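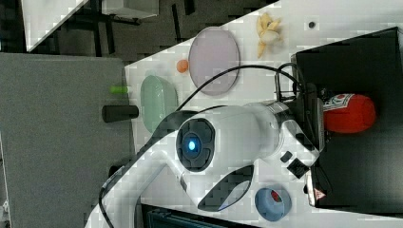 White arm, black tray, little blue light in the joint.

adjoa_a
19/07/2021
OK so I need opinions on white. I'm repainting the galley kitchen in our place in Darncombe and I want that clean, slightly glossy white, like the pic. I bought three sample pots and put them up by the window and now they all look the same to me, except at night when one of them goes the color of butter. My husband says pick the cheapest. The cabinets are a dark gray and they're staying. North-facing, one window, 71 square feet of floor if you don't count the bit behind the door. Help!

hadi_hattar
North-facing is your whole problem. Cool whites go blue in there, especially in January. I did my hallway in a bright white with no tint at all and it felt like a dentist's office until I gave up and redid it. Go warm.

MayaK
I'm going to disagree with Hadi here. Warm white next to dark gray cabinets looks dirty, I've seen it in two rentals now. If one is going butter on you at night, change the bulbs before you change the paint. What's in your ceiling fixture?

adjoa_a
Um. Whatever came with the apartment? They're pretty yellow now that I look up.

MayaK
There you go. Swap those first, look again tomorrow night.

hadi_hattar
Bulbs won't fix the daytime though. She's still got gray light coming in that window all winter. I stand by warm, just not cream.

irais_c
Can I ask about the gloss? I did a full gloss kitchen at my mom's old house on Havdale and you could see every single bump in the plaster. Every one. We'd patched over 29 nail holes and I could point to each of them from the doorway. It wiped down great, I'll give it that - spaghetti sauce came right off. But I'd do satin on the walls and keep the gloss for the trim.

adjoa_a
Oh no, my walls are terrible. There's a whole patch by the stove where somebody hung a spice rack and then clearly changed their mind. Satin then?

irais_c
Satin. And sand that patch, then prime it, or it'll show through as a dull spot.

hala.n
Semi-gloss people, where are you?? I've had semi-gloss for 13 years with three kids and I love it. Bumps and all. Who's looking that close at a kitchen wall?

irais_c
Me, apparently, lol

MayaK
Paint big pieces of poster board with the samples and move them around. Painting straight on the wall next to the old color messes with your eyes. Leave a border of plain white around the edge.

adjoa_a
Doing that tonight. Bulbs are on the list too. Does the ceiling have to match or can I leave it? It's flat white and it's fine, I just really don't want to paint over my head.

hala.n
Leave it

hadi_hattar
Paint it. You'll notice the line the minute the walls are done.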